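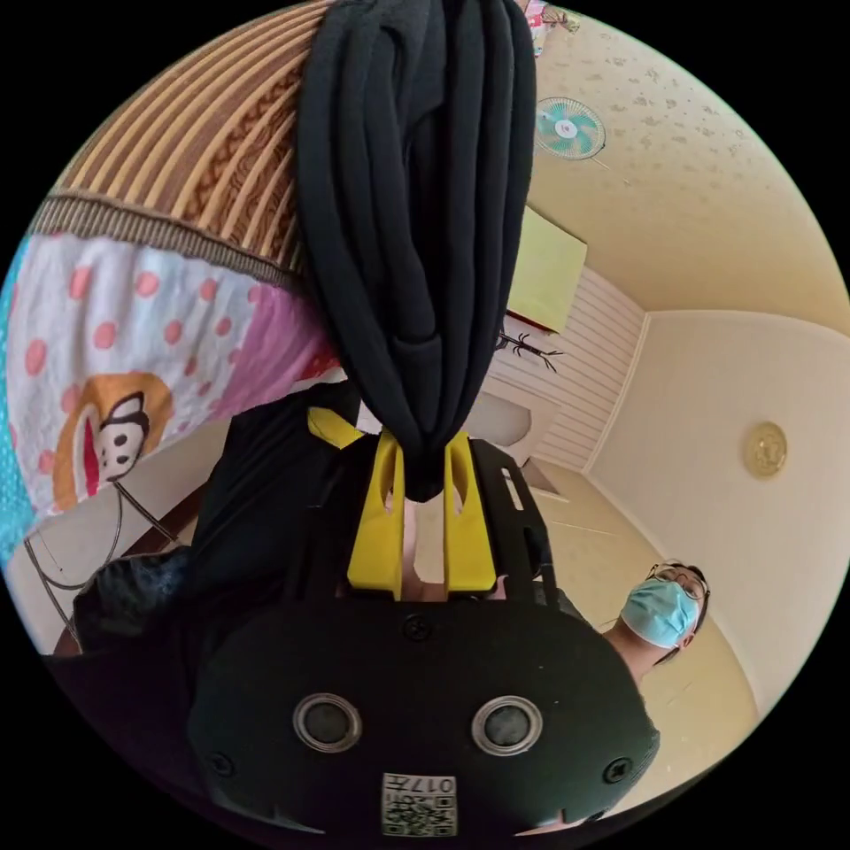

3.2 Clothes between wears

Many clothes in a home are neither clean nor ready for the wash. They were worn for some hours, and the owner plans to wear them again. In earlier work on laundry habits these clothes receive little attention, although they affect how often the washing machine is used. In this section we describe where such clothes are kept in the homes of the Curkthorpe survey, and how long they stay there.

The survey was sent to 3000 addresses in March. Each household kept a clothing diary for 44 days. The diary asked for the type of garment, its color, the place where it was put after wearing, and the reason for washing it. Chenxi Jin prepared the coding list, and Yiran Qiu checked the entries a second time. Where the two readings were different, we kept the more general code.

The bed was a common place in the diaries, together with the chair and the door hook. Respondents in small apartments wrote that the bed is free during the day, so it serves as a shelf until evening.

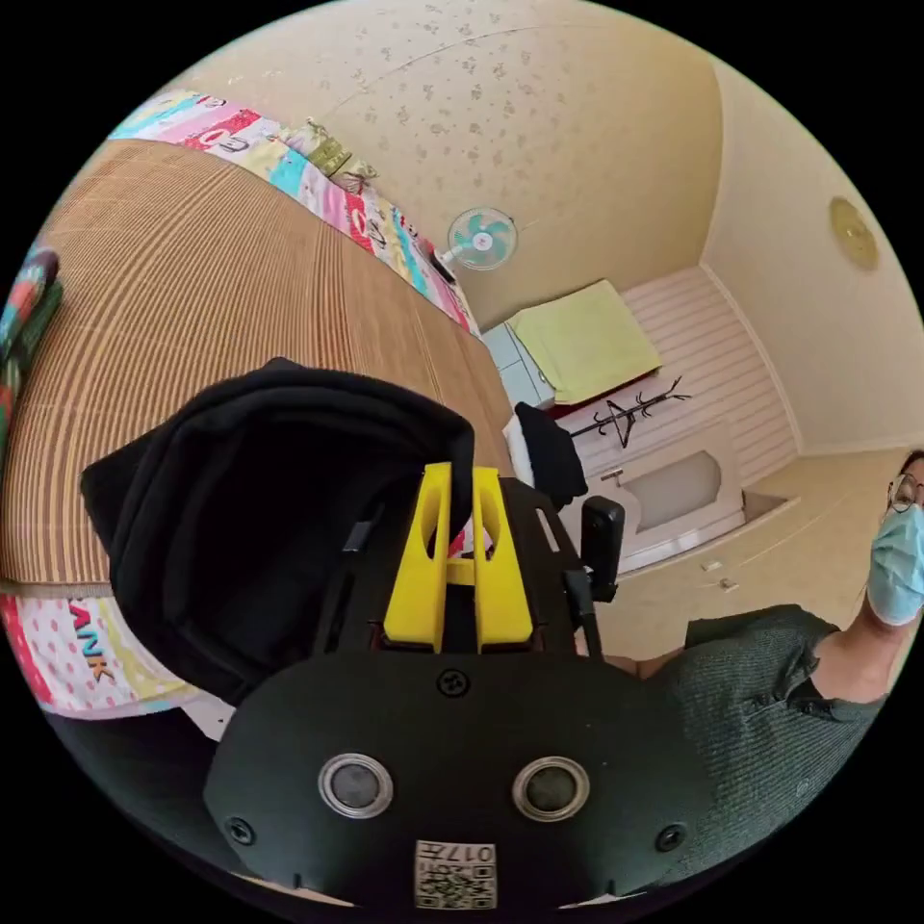

Figure 1. Bedroom setting, with the bed at left.

Dark clothes were kept longer than light ones. The median time before washing was 5 days for black items and 4 days for white items. We read this difference with care — dark fabric hides small marks, but it is also used more for outer layers, which touch the skin less. The diary form does not allow us to separate these two effects.

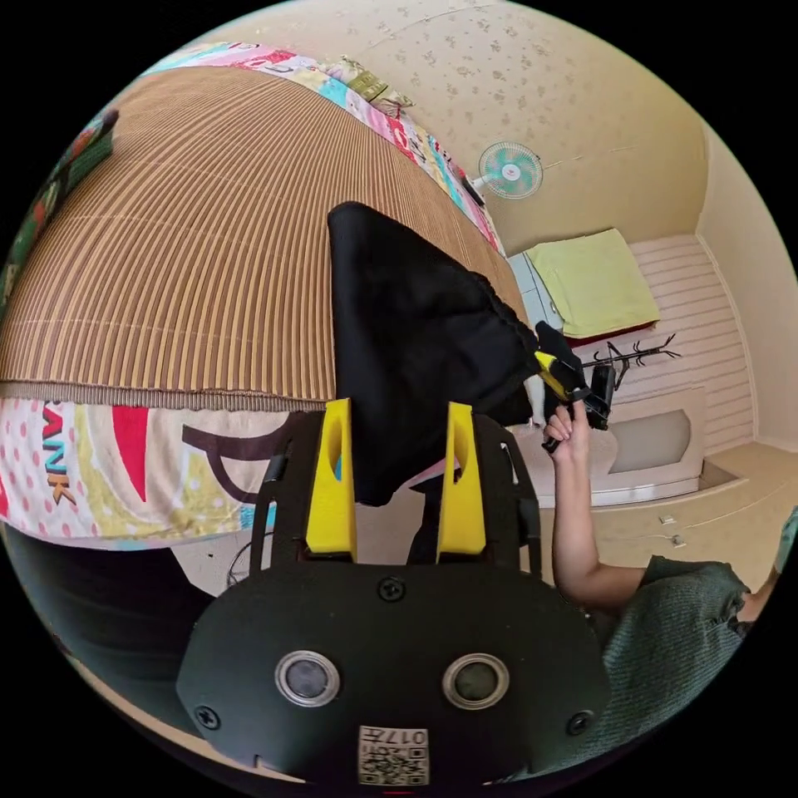 Figure 2. Another view from the same home as in Figure 1.

Smell was given as a reason for washing more often than visible dirt. This agrees with the interviews in Section 3.1.
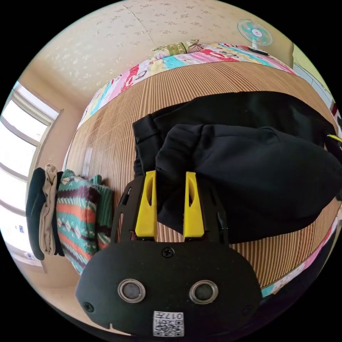

When does a garment stop being "between wears"? It leaves this group when it is washed, or when the owner puts it back in the closet with the clean clothes.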